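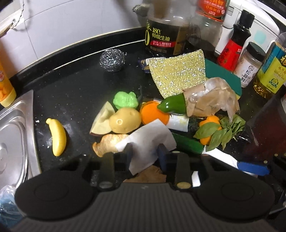 Wer einem lernenden System das Aufräumen einer Küche beibringen will, sollte weniger über Modelle reden und mehr über Unordnung. Bei Plalten haben wir lange mit sauberen Aufbauten gearbeitet: drei Gegenstände, viel Abstand, gleiches Licht. Die 67 Durchgänge sahen ordentlich aus und taugten wenig. Sobald ein Stück Papier über dem Gemüse lag, griff das System daneben.

Bernadette Breathnach hielt damals dagegen, man müsse leicht anfangen. Das mag für die ersten Tage stimmen. Danach kostet jede leichte Aufnahme Zeit, die bei den schweren fehlt.

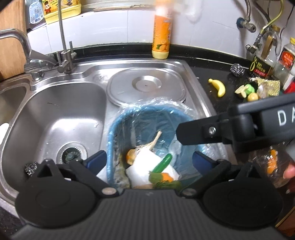

Ich halte auch nichts davon, missglückte Griffe auszusortieren. Thịnh Lục hat im März 42 solcher Durchgänge aufgehoben, in denen jemand nachfassen musste. Gerade daran lässt sich ablesen, wie ein Mensch einen Fehler korrigiert. Wer nur glatte Beispiele sammelt, bekommt ein System, das nach dem ersten Fehlgriff nicht weiterweiß. Lieber 34 mühsame Durchgänge am Tag als doppelt so viele bequeme.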